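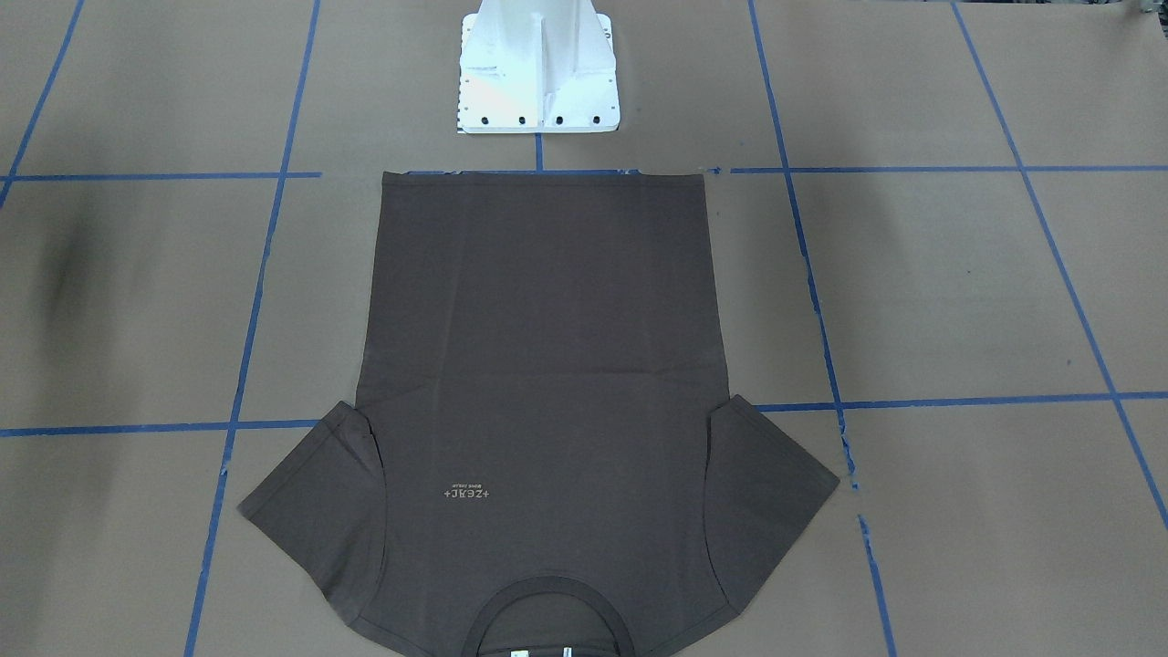 Im Mai habe ich die ersten Motten gesehen, zwei Stück, abends im Flur. Ich habe sie erst für Lebensmittelmotten gehalten und die Küche ausgeräumt. Mehl, Reis, Haferflocken, alles auf den Tisch, alles in Schraubgläser. Gefunden habe ich nichts. Ein paar Tage später saß dann eine an der Schlafzimmerwand, einfarbig strohgelb mit leichtem Glanz, und damit war klar, dass ich in der Küche am falschen Ende gesucht hatte. Lebensmittelmotten haben zweifarbige Flügel, vorne hell, hinten rötlich braun. Kleidermotten nicht.

Die ausgewachsenen Tiere fressen gar nichts mehr. Den Schaden machen die Larven, und die sitzen dort, wo es dunkel ist und wo keiner etwas bewegt. In meinem Fall war das ein Wollteppich, den ich von der alten Wohnung in Ploltisitz mitgebracht und nie ausgelegt hatte. Er stand zusammengerollt hinter dem Kleiderschrank. Beim Aufrollen auf dem Balkon kamen mir die Gespinströhren entgegen, dazu kleine Kotkrümel in genau der Farbe der Wolle. An der Unterseite waren ganze Streifen kahl. Der Teppich ist noch am selben Nachmittag in zwei Müllsäcken verschwunden.

Danach der Schrank. Ich habe alles herausgenommen und sortiert nach dem, was die Larven mögen und was nicht. Wolle, Kaschmir, Seide, Filz und Federn auf die eine Seite, Baumwolle und Kunstfaser auf die andere. Baumwolle wird normalerweise nicht gefressen, kann aber trotzdem Löcher bekommen, wenn sie verschwitzt weggelegt wurde oder mit Wolle gemischt ist. Gewaschen habe ich deshalb alles. Die Baumwollsachen bei 60 Grad, das überleben weder Eier noch Larven. Bei den Pullovern geht das nicht, die wären danach für Kinder.

Für die Wollsachen blieb der Gefrierschrank. Jeder Pullover in einen eigenen Beutel, Luft rausdrücken, zukleben, dann zwei Wochen liegen lassen. Manche schreiben, ein paar Tage reichen. Das mag bei richtig tiefen Temperaturen stimmen, mein Gerät ist alt und ich traue der Anzeige nicht. Es passten immer nur sechs Teile gleichzeitig hinein, und auch das nur, weil ich vorher drei Wochen lang Erbsen und Rotkohl gegessen hatte. Insgesamt hat sich das Einfrieren bis in den Sommer gezogen.
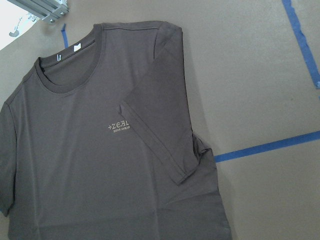
Den leeren Schrank habe ich mit der Fugendüse ausgesaugt, auch die Bohrlöcher für die Einlegeböden und den Spalt zwischen Rückwand und Boden. Gerade in diesem Spalt lag erstaunlich viel Staub und Haar, und davon leben die Larven auch. Den Staubsaugerbeutel gleich danach raus in die Tonne, sonst schlüpft der Rest im Staubsauger. Dann mit Essigwasser ausgewischt und zwei Tage offen stehen lassen. Die Fußleisten hinter dem Schrank habe ich abgeschraubt. Hinter einer davon waren nochmal drei Gespinste, die anderen waren sauber.

Dann habe ich mir Pheromonfallen gekauft, die von Vivetti, im Doppelpack aus dem Drogeriemarkt. Die Klebeflächen ziehen nur die Männchen an. Das stand auch auf der Packung, allerdings ziemlich klein. Als Mittel gegen den Befall sind sie also nicht viel wert, aber man sieht, ob noch etwas fliegt. Ich habe eine in den Schrank gehängt und eine in den Flur, Datum mit Kugelschreiber auf die Rückseite, und jeden Sonntagabend - na gut, fast jeden - nachgeschaut.

Da nach einigen Wochen immer noch frische Tiere klebten, habe ich bei zwei Firmen angerufen. Bei Fakell wollte man mir am Telefon sofort eine Vernebelung der ganzen Wohnung verkaufen, ohne eine einzige Frage zum Grundriss oder dazu, was ich schon gemacht hatte. Die Auskunft bei Amini war brauchbarer. Dort hieß es, ich solle zuerst nach einer zweiten Quelle suchen, und zwar an Stellen, an die man bei Kleidung nicht denkt: Filzgleiter unter Möbeln, Klavierfilz, ausgestopfte Tiere, Vogelnester am Rollladenkasten. Ein Klavier habe ich nicht, ein ausgestopftes Tier zum Glück auch nicht. Aber unter dem Sofa lag eine alte Filzmatte, die ich beim Einzug gegen das Verrutschen hingelegt und vergessen hatte. Die war durchsiebt.

Nachdem die Matte weg war, habe ich Schlupfwespen bestellt. Das sind winzige Tiere, mit bloßem Auge kaum als Insekten zu erkennen, die ihre Eier in die Motteneier legen. Sie kommen auf Kärtchen per Post, 2000 Stück pro Karte, und man hängt alle zwei Wochen eine neue auf. Eine Karte in den Schrank, eine unters Sofa. Ich habe davon wenig gemerkt. Auf dem Fensterbrett lag irgendwann etwas feiner dunkler Staub, den habe ich weggewischt. Wichtig ist, dass man in der Zeit nichts sprüht, sonst bringt man die Wespen gleich mit um.

Lavendelsäckchen und Zedernholz hatte ich übrigens die ganze Zeit im Schrank. Das Zedernholz roch nach zwei Jahren nach gar nichts mehr. Man kann es mit Schmirgelpapier aufrauen, dann riecht es wieder eine Weile, aber wo die Larven einmal sitzen, stört sie das nicht.

Inzwischen ist die Falle im Schrank seit zwei Monaten leer. In der im Flur klebt eine Fliege. Die Wollpullover liegen jetzt in Kunststoffboxen mit Gummidichtung, die T-Shirts wieder normal im Fach. Was ich an Pullovern verloren habe, waren vier Stück, zwei davon lassen sich stopfen. Das dunkelgrüne Garn dafür habe ich noch nicht gefunden, in den beiden Läden hier gab es nur Flaschengrün und etwas, das eher ins Graue geht.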